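Salazar Park attendance, final home stand

bleacherbum_2
Box score says 892 for the October closer. I was there. Half of those people must have been in line for nachos the whole game.

KomentFan
They count tickets sold, same as everybody. Samine claimed 1,000 for a rainout.

lefty_on_lefty
Jara bunting with a runner on second and no outs is why I quit looking at the crowd and started looking at my shoes.

KomentFan
Tadeo Jara hit .211 in the second half. I'd have had him bunt in batting practice. 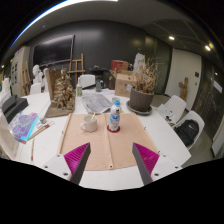
Mug, bottle on the red coaster, newspapers behind.

bleacherbum_2
Disagree on Jara. He walked plenty, and the guy behind him popped up anyway.

lefty_on_lefty
Fine, blame both. My count was around 685 in the seats, by the way.

KomentFan
You counted?

lefty_on_lefty
It was a long seventh inning.

bleacherbum_2
Anyone renewing for next year? Section C, I'd split a pair.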